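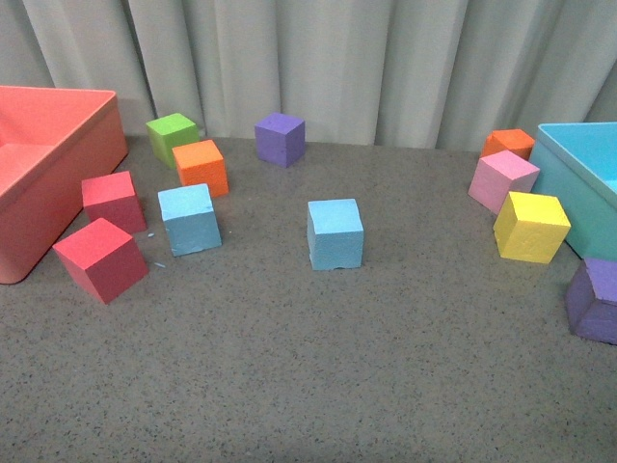 Working out the number of a name is my favourite bit of numerology, and you can do it before the kettle boils! All you need is a pen, some paper and the full name as you use it every day. If you like something to handle while you learn, coloured blocks are lovely: foam cubes in assorted colours, with an open bin on either side of the table, give you plenty of room to play with. Choose a colour for each word and put one cube down per letter.

Step one: number the letters
A is 1, B is 2, and so on up to I, which is 9. Then start again with J as 1, and again with S as 1. Z ends up as 8. Write the table out by hand the first few times (it sticks much better that way).

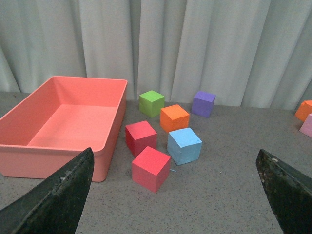

Step two: add up each word
Take my own name, Saskia Tawhiri. Saskia is 1 + 1 + 1 + 2 + 9 + 1, so 15. Tawhiri is 2 + 1 + 5 + 8 + 9 + 9 + 9, so 43.

Step three: bring it down to one digit
15 becomes 1 + 5, or 6. 43 becomes 4 + 3, or 7. Put those together and you have 13, then 1 + 3, and there I am, a four. Fours are the patient, list-making people, and yes, I have a list for my lists.

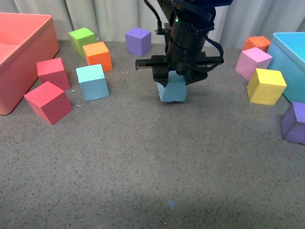
Light blue foam cube, just above the surface

Step four: try your front door
House numbers work the same way. Ours is 797, so 7 + 9 + 7 is 23, and 2 + 3 makes five, the number of change and visitors. The village is Kandcombe, which adds up to 32 and comes out as five again! I was thrilled. Before that we lived in Rudanstead (35, so an eight), when I was forever thinking about money.

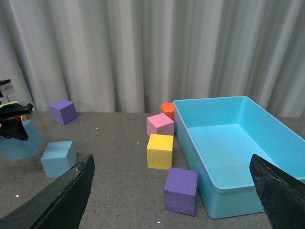
Coloured foam blocks on the speckled tabletop

If your total looks odd
Check your spelling first, then the letters after R, where most slips creep in. Some readers stop at 11 or 22 and call them master numbers. I carry on down to a single digit when I'm teaching, then go back and read both. Allow up to five minutes for a long name, and do try your nickname as well.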